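Small textiles, flat storage
Speaker notes - Renji Tamura, Savolainen housekeeping session, February

Slide 1. Start with the survey. The Miswood store holds 2,144 small textiles: napkins, runners, scarves, cushion covers. Say where it is (old laundry, ground floor) and move on. The shelving gets its own talk in the afternoon.

Slide 2. Fold size. We use one fold for everything under 1,000 mm on the long side: halve, halve again, then thirds. Fold line away from the front of the shelf. Mention that the Plemon trays take 10 pieces per stack before the bottom one creases - give the figure, then pause, as people write it down.

Slide 3. Stripes and checks.

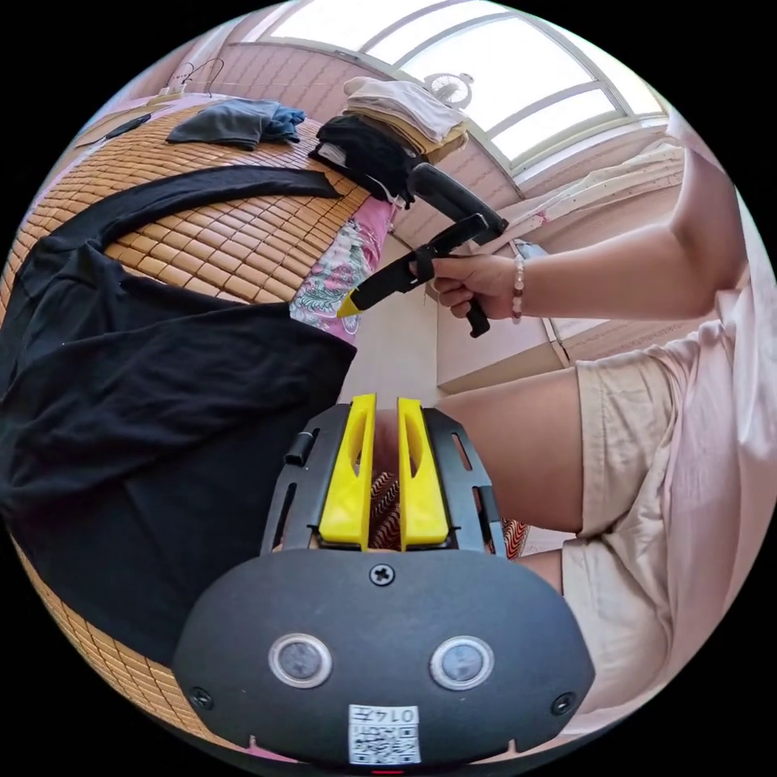

Patterned cloth is folded to the pattern first and to the edge second. A woven stripe shows a fold that is 4 mm out; plain cloth hides it. With bands of red, orange and something dark, like the fabric on this slide, pick one band and keep it parallel to the fold all the way along. The dark band is the easiest to follow under strip lighting. If the band drifts, open the piece fully and begin again. Correcting a half-made fold puts a second crease next to the first.

Slide 4. Labels. Cotton tape, soft pencil, tied and never pinned. The Wulluvov pattern has the tie at the corner - show the sample from the bag and pass it round from the left.

Slide 5. Refolding. Once a year, on a different line. Old creases are recorded on the card before the piece goes back. Take questions on moth traps at the end, with the handout.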